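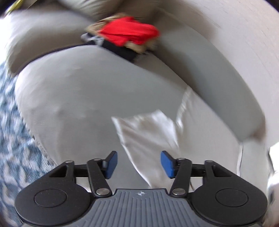 Kevser Coşkun put it to us like this, on the sheet that went around before we started: if the machine learns to pick up after people, I would like to know who will be asking me what I do with my mornings. We have kept that sentence at the top of every version of this file, and anyone who takes a copy of the data is asked to leave it there.

Claswood Tidying Set: README

What you are holding

Claswood is a set of 1728 short recordings of household tidying, made with hand-held grippers by the people who do that work for a living. The recordings come from Milavlow, a company that looks after furnished apartments and gets them ready between one guest and the next. Each recording follows one small job: getting a cloth off a sofa, moving a blanket aside, putting a toy somewhere a toy ought to be. They are meant for people building or testing robots for that kind of work, and also, we hope, for people who manage such work and are wondering what they are about to bring into it.

I should say at the start that this file is longer than most of its kind. I wrote the first draft in September on one page and then kept being stopped in the hallway by people who had something to add, and I found I agreed with nearly all of them.

Who made it

Eight of the Milavlow crew did the recording, over 35 apartments, all of them in one block that went up in 1964 and has the narrow doors to prove it. Everybody was paid their usual rate for recording hours, and those hours were taken out of the cleaning load, which took some arguing. In the first weeks they were simply added on top, and you can hear it in the notes from that time if you read between the lines (and in one or two places you don't need to).

Ubaldo Barbieri looked after the labels. Questions about them go to him, and he does answer, though he likes to do it in the afternoon.

What is in the recordings

Mostly soft things on soft furniture. We had expected more dishes and fewer sofas, but the crew chose their own jobs after the first week, and sofas are where they lose the most time. The picture at the top is a fair sample of that part of the set: the blue finger pads are open, a crumpled white cloth lies on the pale gray seat, and there is a blue-and-white patterned blanket along the left side that has nothing to do with the job and is in the way all the same.

You will also meet a great deal of motion blur. The crew move at the speed they move at, and we decided early on to keep those recordings in. If you need sharp pictures throughout, filter on the "blur" field, but do please look at what you are throwing out, as the quickest and most practiced work tends to go with it.

How the labels work

Each recording has a job label, a list of items, and a free note from the person holding the gripper. Items are named only as far as we could be sure of them. The white cloth in the picture is entered as "cloth, small", because it might be a napkin or it might be a towel, and the red and black thing at the back of the seat is "soft item, unsure". It may be a plush toy and it may be a folded garment. Ubaldo went back and forth over a good many of these and in the end we made "unsure" a proper label with its own code, so nobody has to feel bad about using it.

The free notes are lightly edited for spelling and are otherwise as written. Some are a single word. Some are about the elevator.

What changed for the people doing the work

This is the part Kevser wanted, and I have tried to do it justice.

The picking-up part of the job came to be talked about as a skill, with words for it, which it had never had before. People started comparing how they take hold of a cloth, by the middle or by a corner, and newer members of the crew say they learned from that. On the other side, several of them disliked having their hands on record. One person said she worked more stiffly for weeks, and went on doing so even with the gripper back on its hook.

Milavlow has since tried a tidying robot, Pace, in the ground-floor apartments. It does the slow first pass through a living room and leaves a basket of what it found. Somebody still goes through the basket, and somebody still has to decide whether a thing was forgotten or thrown away – a decision that used to take no time at all and now has its own line on the work sheet. The crew have asked for that line to be paid as skilled work. At the time of writing the answer is "under review", and I will update this section when it is something better.

No one has lost hours so far. I can't promise more than that on the company's behalf, and the crew asked me not to try.

What we ask of you

Please don't use the recordings to time or rank workers. Names were removed, but people who know each other can recognize a way of working, and the crew agreed to take part on the understanding that it would not be used that way.

If you publish results, send a copy written in everyday words. It will be pinned up in the break room, where it will be read.

Known gaps

Kitchens are thin. Bathrooms are left out altogether at the crew's request. All the apartments have much the same furniture, bought in one go from Jometti, so a robot trained on this set alone will probably be puzzled by a leather couch.

Corrections are welcome and go into the next version, along with the name of whoever sent them – unless you would prefer we left it off.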